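Can a Machine Put the Books Away Yet?
Final report, Automation and Everyday Work
Sepehr Rashti
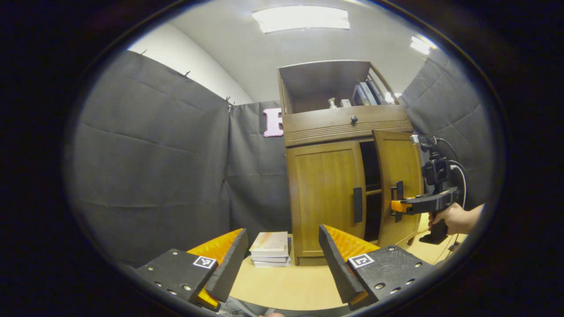 Reading time: 4 minutes

Shelving books is about as plain as housework gets. There is a pile on the table and a cabinet behind it, and the pile has to end up in the cabinet. A child can do it while talking about something else. I picked it as the main task for this project after reading one too many articles saying that home robots are nearly here, and I wanted to see how near.

What the articles usually mean is that a robot has been filmed doing one chore well. My question was narrower. If the chore is broken into its small parts, which parts could a machine be trusted with in a stranger's home, with no engineer in the next room?

The parts

I wrote out the job as I would explain it to someone who had never seen a cabinet. It came to 10 steps, starting with finding the door handle and finishing with shutting the door. Most of them have little to do with carrying. A hinged door has to be pulled along a curve, and the arm has to get out of its way. A book lying flat on a stack has no handle at all. You either pinch it by the edges or slide it until part of it hangs over, then take hold. A thin paperback bends when you do that. A heavy one tips.

Then it has to go on a shelf that sits inside a dark box, past a door that may have drifted half shut. If there are already books leaning at one end of a row, somebody has to stand them up first or the new one goes in crooked. I had left that step off my first list completely. Gualtiero Zanetti, who shared the project with me and wrote the shop-floor half, pointed out that people do it with the back of the other hand and never notice.

Hands first, robots later

A good deal of current work starts with people using hand-held grippers. A person does the chore with two fingers on a pistol grip and a camera riding along, and the recordings are used to teach a robot arm later. I like this approach more than I expected to. It is cheap, and it shows what a two-finger grip can and can't do before anyone buys an arm.

It also makes me doubtful about the claims that come afterward. When a person holds the gripper, the person supplies the hard part: where to stand, when to give up on a bad grip, how hard to push. A smooth recording proves that two fingers are enough if a human brain is steering them. Whether the brain can be left out is a separate matter, and it tends to get skipped over.

The setting matters too. Curtains around a cabinet and a steady ceiling light are fine for collecting examples. My aunt's living room has a dog in it.

Our trial

Gualtiero and I did not have a robot. We had a pair of kitchen tongs each, with rubber tips, and a rule that we could not use our fingers. We shelved books from a table into a cupboard 63 times over two weekends in March and wrote down what went wrong. We dropped a book on 17 of those runs. The door caused more trouble than the books did, mainly by swinging back while both pairs of tongs were busy. By the second weekend we were quicker, but the drops had not gone down much – we had only learned to hurry.

Tongs are worse than a proper gripper, and I don't want to make too much of this. Still, we could see, think and feel, and we were bad at it for some nine hours.

The shop floor

Gualtiero's half covers stockrooms, and he is more hopeful than I am. Boxes are square, shelves are open, and the same item comes back all day. He thinks refilling a shelf of identical cartons is close to solved. I accept that for cartons. A bookshop table at closing time looks a lot more like my cupboard – mixed sizes, soft covers, things put down in the wrong place by customers.

Where I come down

Opening a cabinet door it has practiced on: probably yes. Picking up a book of a known size: yes, on a good day. Clearing whatever happens to be on the table into whatever cabinet is there, without supervision: I found nothing that convinced me. I would want to see the failed runs counted beside the good ones, in a room the machine had not met before, and with the door left half open to start.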